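Getting a Small Bathroom Ready for a Smart Toilet (and Keeping It Nice Afterwards)

I put off writing this page for ages, mostly because every time I sat down to do it I thought of one more thing I wanted to try first. But the emails keep coming, so pour yourself something warm and let's talk about toilets with plugs on them.

We put ours in two summers ago, when we were living in the rented half of a house on Clergate and the landlord was good enough to let us redo the bathroom at our own expense. It cost us $1292 with the fitting, and before you gasp, I know! We could have bought a perfectly good ordinary one for a fraction of that. But my knees are not what they were, and the warm seat in January has paid me back many times over. We liked it so well that when we moved out to Wirdale we did it all again, and the second time we made far fewer mistakes. What follows is mostly the mistakes.

Think about the power first

This is the part I got wrong the first time around. A smart toilet wants electricity, and most older bathrooms were never laid out with an outlet anywhere near the toilet. Have a licensed electrician put one in, with proper ground-fault protection, and do it before the tile or the flooring goes down. Please don't run the thing off an extension cord or a power strip, not even for a week while you wait for somebody to call you back. I did it for a weekend and fretted the entire time.

Ask for the outlet on the side of the toilet you don't walk past, and a little higher than you think you need. Ours on Clergate was so near the baseboard that I had to kneel with my cheek practically on the floor to unplug it for cleaning. In the new house it's at elbow height when I'm crouching, and oh, what a difference.

Cords, cords, cords

Nothing makes a clean bathroom look untidy faster than a cord wandering over the floor. It collects lint, it catches the mop, and sooner or later somebody's toe finds it. Once everything is connected, gather up the extra length in a loose loop (never a tight little bundle) and hold it with one of those soft fabric ties. Then fix the loop to the wall with adhesive clips rated for damp rooms. Wipe the wall with rubbing alcohol first, let it dry completely, and press each clip for a slow count of thirty. I used to skip the wiping and then grumble about cheap clips.

For a long wire that has to come down from the ceiling, paintable cord channel is your friend. Cut it with a fine-toothed saw, dry-fit it, and paint it the wall color before you snap the lid on. I've seen people paint it in place and seal the lid shut by accident, and then there is no getting in again without a putty knife and some bad language.

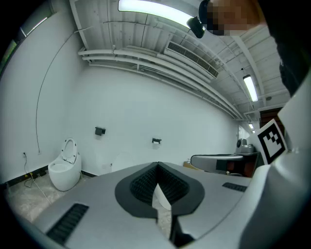

Pipes up high are another matter, and I've made my peace with ours. If you've got them running along the top of the wall, paint them the same white as the ceiling and your eye slides right past. Dust them twice a year with an old cotton sock pulled over a broom handle, and do the vent grille while you're up there. A vacuum with the soft brush will get most of the fluff from between the slats. If it's gone sticky, switch off the fan, unscrew the cover and let it soak in warm water with a squirt of dish soap while you get on with something else.

Where to hang the paper

I am a great believer in two paper holders. One roll in use, one roll waiting, and no more calling down the hallway. Before you drill, sit down (lid closed, clothes on, this is research) and reach forward without leaning. Have the tallest and the shortest person in the house do the same, and split the difference. Mark the spot with painter's tape and live with it for a few days.

With a washlet-type seat, keep the holders out of reach of any splash. And if you like black fittings, as I do, keep a dry microfiber cloth handy, for they show every water spot. A plain wipe does it. Abrasive powder will dull the finish, and I have one holder in a box in the garage to prove it.

Cleaning the toilet itself

Switch off the power at the unit or pull the plug before you do anything near the controls. For the outside, a soft cloth with warm water and a drop of mild soap is plenty. Those rounded, smooth-sided bowls are a joy compared with the old kind with all the nooks, but do get down and wipe underneath if yours hangs on the wall. Dust settles there too, even with all that lovely open floor for the mop.

Keep bleach and anything gritty away from the seat and the sensor. The plastic goes cloudy, and a cloudy sensor gets moody. For the nozzle, most models have a cleaning setting that pushes it out and holds it there; a soft old toothbrush and plain water is all I use. I do mine every 4 weeks, when I change the shower curtain liner.

If your water is hard like ours, the inlet filter will want a rinse now and then. Shut the water valve first. I will leave it at that, except to say that I now keep a towel by the valve.

Storage nearby

A small wooden cabinet in a bathroom does fine as long as it stands on something. I put felt-free rubber feet under mine, 89 cents apiece from the hardware store on Drokildale Road, and the bottom edge has stayed dry ever since. Wax the top once in a while if you set anything on it. And flatten your delivery boxes and get them out of the room the same day, for cardboard drinks up the damp and starts to smell before you notice.

Keep the manual, too! Ours lives in a zip bag taped inside the cabinet door, with the receipt and the paint color written on an index card. The white in our bathroom is two coats of satin, and I've needed that card three times already for touch-ups.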